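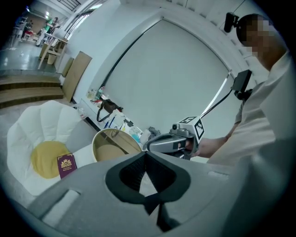 What do we actually need to settle before we order more handheld grippers?

Which of the two versions we keep, mostly, and whether the tracking cube stays on top or moves to the side. Everything else on the list hangs off those.

Minutes, gripper comparison meeting, 10/20/23
Written up by me, Lukian Shevchuk, so complaints about spelling come to me too.

We started with the January order because everybody wanted to get it over with. The quote from Tymoshchuk came back at 3,875 for the set with cables and spare fingers, and the Lurketti one at 2,000 without either. I said I'd like to see the Lurketti price again with the extras put in, and the room agreed (loudly!). No decision until that comes in. I'm writing to them.

Next was the grippers themselves. For anyone who missed the last meeting, we've been calling the current version Sira and the older one Mununeck, and yes, I know the labels on the storage bins are still the wrong way around. I'll swap them.

My own report was first. I like the Sira trigger a lot more than the old one. It has a shorter pull and my fingers don't get sore by the afternoon, and I can feel when the jaws meet something instead of having to look. The Mununeck still closes more evenly, though, and on thin flat things I kept going back to it. Two people said the same and one said the exact opposite, and we went back and forth on that for longer than I'm going to write down. We agreed that hand size probably has something to do with it and that we should try both with a person who has smaller hands than mine.

Then two-handed work, which took up most of the meeting. We talked about picking up one object with both grippers at once, one on each side, and carrying it over a container before letting go. 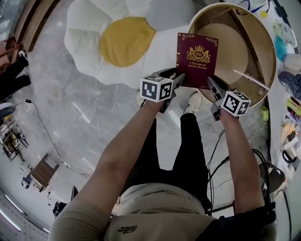

The trouble with this one is timing. If my left hand squeezes a bit early the object starts to turn, and then I chase it with the right and it all gets sloppy. Going slow helps. So does looking at the far edge of the thing and letting the near hand follow, which sounds strange but give it a try before you argue with me. We decided the recordings should have 4 tries with the left hand leading and 4 with the right, same object, same starting spot, so that we're comparing like with like for once.

There was a question about whether the cubes block each other when the hands come close together. I think they can, depending on where the head camera is pointed, and I'd like someone other than me to go through the footage and mark every stretch where a marker drops out. Until then the cubes stay on top. The side mount got a quick mention and nobody had a drawing, so it's parked.

Cables! We spent a good while on cables. I keep feeling a tug at the elbow when I reach across my body, and it changes how I move, so it must be changing the data as well. Suggestions were a longer cable, a clip higher up the sleeve, or running it down the back. We'll try the clip first since we have a bag of them already.

Things people took away:

Lukian: write to Lurketti about cables and spare fingers, fix the bin labels.
Footage check for lost markers: open, please put your name on the sheet.
Sleeve clips: to be tried on both versions before the next meeting.
Smaller hands: ask upstairs.

Last item was how long one person should record before handing over. I asked for 6 tries and then a break, the others wanted more, and we're going with my number for now. We ran over, so the talk about finger pads moves to next time. Bring the worn ones with you and don't clean them first.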